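Friday, July 1, 2022

Canada Day, and the people of Tiltmont had decided to celebrate it by throwing open a cheese plant. I went because the fireworks weren't until ten and the alternative was my neighbour's patio speaker.

## Getting there

The Vitavico creamery sits at the end of Concession Road 3, past the gravel pit and a church that is now a place to buy hot tubs. Parking was in a hayfield. A teenager in a safety vest waved me towards a spot with great authority and then waved the pickup behind me towards the same spot. We sorted it out.

Admission was free, though you had to sign a form promising you hadn't been on a pig farm in the last few days. I hadn't, and felt a bit dull about it. In exchange I got a sticker with the number 151 on it and a hairnet. I also got a beard net, which I don't need, but the woman at the table was handing them out in pairs and there was a lineup.

## The tour part

They took us through in batches. Our guide had a headset microphone that worked only when she faced the wall, so I can report in detail on whatever she said while pointing at things and on nothing she said to us directly.

What I did catch: the milk comes in before dawn, it is tested, and if it fails the test it goes away again and somebody has a bad phone call. After that it's pasteurized, cultured, set with rennet, cut, stirred, drained and pressed. I had assumed there was more mystery in it. The vats are long and open and you look down on them from a gallery behind glass, where every child in the group left a forehead print. On a normal Friday there'd be curds in them. On a statutory holiday there is a very clean floor and one man hosing it anyway, at double time and a half if he has any sense.

The aging room was the best of it. You go through two sets of doors into a smell like a wet cellar with ambitions, and there are 307 wheels on the racks, a number I know from the clipboard hanging by the door. The guide let us stand there for as long as we could take the cold, which in my case, in shorts, was not long. One older gentleman stayed in after the rest of us had left and had to be fetched.

The packaging hall came last and got the least love from the crowd. It's all smooth pale surfaces in there, wiped down to the point of having no personality, and by then everybody could smell the grill outside. I like that sort of room. My own kitchen has never had a plain, unmarked surface in its life, and I stood there for a while while a toddler behind me asked over and over whether there would be a bouncy castle.

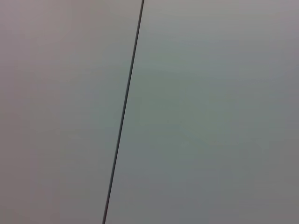

## Lunch

There was a bouncy castle. There was also a grilled cheese tent, run jointly with Skadinier, the bakery from the next town over, and this is where the day's organization came apart. Somebody had planned for one lineup to order and a second to collect. Somebody else had set up the ropes so that the two crossed. For twenty minutes I was in a third lineup which turned out to be for face painting.

The sandwich, when I got it, was excellent. Sourdough, two-year-old cheddar, a smear of something mustardy, cut on the diagonal as God intended. I would have paid more than I did, and I told the cashier that, and she looked at me the way you'd look at anyone holding up a line to say so.

The curds in the little paper bags were squeaky, so they must have been made the day before at the latest. The smoked ones tasted like a campfire had been described to them. Skip those. Get the plain, or the dill if you're going to be sharing a car with people you don't like.

## Other attractions

Pylypenko Farm Equipment had brought three tractors for the kids to climb on, and for the fathers to climb on after the kids had lost interest. A fiddle trio played on a flatbed. They were good, and they played "Farewell to Nova Scotia" twice, possibly because of requests and possibly because of the heat.

The guess-the-weight contest involved a wheel of cheddar on a hay bale under a tea towel. You were allowed one lift. I wrote down 97 pounds with real confidence and was passed on the way out by a boy of maybe ten carrying it to his mum's car, so I may have been a touch high.

## If you go next year

Wear long pants and a sweater for the aging room, whatever the forecast says. Get there for the first tour at nine and eat before eleven. The hayfield has one exit and everyone leaves for it at the same time. Bring a cooler, too. I didn't, and I drove home with the air conditioning pointed at a bag of curds on the passenger seat while I sweated.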